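Redemanuskript, Vortrag im Gemeindesaal, 12. November 2022
Thema: Putzen wie die Großeltern, oder was in alten Haushaltsbüchern steht

Guten Abend, liebe Gäste, und schön, dass der Saal an einem Samstag so voll geworden ist. (Kurz warten, bis hinten alle sitzen.) Ich habe im März angefangen, mich durch den Nachlass der Familie Górecki zu lesen, und wer mich kennt, der weiß, dass ich dann so schnell nicht wieder auftauche.

Das älteste Stück ist ein Haushaltsbuch von 1695. Es hat 246 beschriebene Seiten, und ich gebe gerne zu, dass ich für die ersten zwei Seiten einen ganzen Abend gebraucht habe, so eng ist die Schrift. Gekocht wird darin erstaunlich wenig. Es geht um Asche, um Lauge, um Sand aus dem Bach und immer wieder um den Fußboden, der vor den Feiertagen gescheuert werden musste, und zwar von hinten nach vorn, zur Tür hin.

(Langsam lesen, das ist eine schöne Stelle:) »Man streue den Sand dünn und reibe ihn mit Stroh, bis die Diele hell wird, und lasse die Kinder derweil in den Hof.« Das mit den Kindern hat meine Großmutter noch genauso gehalten, und ich stand dann mit meiner Schwester draußen und wir durften erst wieder hinein, wenn gerufen wurde.

Später kamen Stein und Fliese in die Häuser, und damit verschwindet der Sand aus den Büchern. An seine Stelle tritt der Lappen, meistens ein ausgedientes Küchentuch, und gewischt wurde auf den Knien, die eine Hand am Tuch, die andere flach auf dem Boden.

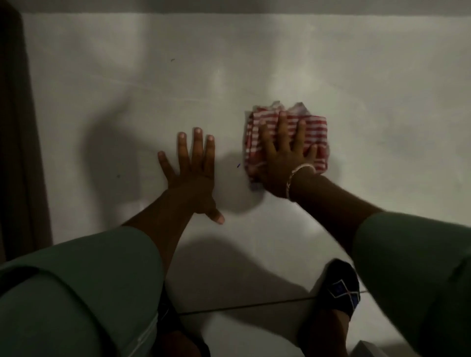 Dirk Wegener meinte nach der Probe, bei ihm daheim sei das Tuch nie zweimal hintereinander für denselben Raum genommen worden, und die Seifenlauge habe man danach noch für die Treppe gebraucht, weggeschüttet wurde da nichts. Das habe ich mir gleich notiert, lieber Dirk, denn im Buch steht es ganz ähnlich, nur eben mit dem Hof statt der Treppe.

Nun zur Seife. (Stück Kernseife herumgeben, bitte vorne links anfangen!) Selbst gesiedet wurde sie im Herbst nach dem Schlachten, und die Küche roch dann tagelang danach. Im Buch stehen drei Rezepte, eines davon durchgestrichen, mit dem schönen Vermerk »taugt nicht«. Ich hätte zu gern gewusst, wer da so verärgert war.

Falls Zeit bleibt: die Geschichte mit dem Eimer und dem Pfarrer erzählen. Sonst gleich zu den Fragen, und danach gibt es nebenan Kaffee und Streuselkuchen.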